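Learning from Demonstration: Collecting Data by Hand and by Remote Control
Course handout, Unit 4
Prepared by Sarmīte Vasiliauskas

1. Scope

These notes cover the two methods used in the lab portion of the course: kinesthetic teaching, where the operator moves the arm directly, and teleoperation, where the operator moves a separate input device and the arm follows. The unit on learning from video alone comes later and is not needed for the April assignment.

Throughout, a demonstration means one complete execution of a task, recorded from a defined start pose to a defined end state. An episode is the file that results. One demonstration gives one episode, including when it fails.

2. Kinesthetic teaching

The controller is put in gravity compensation mode. The motors hold the weight of the arm and nothing more, and the operator guides the wrist through the task. Joint positions are logged directly from the encoders, so there is no mapping problem: every recorded pose is one the arm can reach.

There are two drawbacks. The operator's hands and forearms appear in the camera images, and a policy trained on those images may come to depend on them. The second is friction. Gravity compensation does not cancel joint friction, and operators tend to move whichever joints turn easily and leave the stiff ones alone. The resulting paths are valid but often oddly shaped, with the elbow lagging behind the wrist.

A common fix for the first problem is replay. The joint path is recorded by hand, the objects are put back at their starting positions, and the arm runs the path again without the operator while the cameras record. This doubles the collection time and only works if the objects are put back accurately.

3. Teleoperation

In the lab we use the Cosach leader arm, a small passive arm with the same joint layout as the follower. Joint angles on the leader are sent as position targets to the follower. The operator stands outside the working area and stays out of the images.

Commands are sent at 100 Hz. Any delay between leader and follower is felt by the operator as sluggishness, and the usual reaction is to slow down and pause before contact. Those pauses end up in the data. A policy trained on them will also pause, sometimes indefinitely, since the observation does not change while the arm is still. Trim pauses at the start and end of an episode. Do not trim pauses in the middle without checking that the remaining actions still match the images.
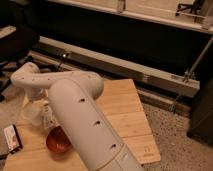

Contact is harder to judge than position. The leader has no force feedback, so the operator learns that the gripper has touched something only by seeing it. For grasps from above, approach with the wrist vertical, stop short of the object, correct sideways, and then descend in a single motion. Correcting sideways during the descent is the most frequent cause of knocked objects in student data.

Transparent objects need extra care – depth readings on clear plastic are unreliable, and the edges are hard to see on a monitor. Work from direct line of sight when you can.

4. Recording actions

Two signals can be stored as the action: the commanded position from the leader, or the measured position of the follower one step later. They differ whenever the follower is pressing on something. When the gripper closes on a rigid object, the command continues past the object's surface while the measured position stops at it. That difference carries the grip force. If you store only measured positions, the trained policy will often close until it touches the object and then fail to hold it.

Store both. The Tirkolar logger does this by default, but files exported to the older Okabe format keep the measured position only.

5. Variation and coverage

The reference set for this unit, Grultari, holds 1353 episodes. It is large enough to show the effect of coverage: a policy trained on 200 episodes with varied start positions does better on the held-out layouts than one trained on the full set with the varied episodes removed.

Change object position and orientation between demonstrations. Keep the camera fixed. Include some recoveries, in which the first grasp misses and the operator backs off and tries again, and label them as recoveries in the episode notes.

6. Assignment

Each group records 12 demonstrations of one pick-and-place task by each method, 24 in total. Submit the raw files together with a plot of wrist height against time for every episode. Mark on each plot the moment of first contact and the moment of release. In the written part, compare the two methods with respect to path length and the number of pauses, and state which action signal you used for training.

Failed episodes are to be submitted with the rest, marked as failed.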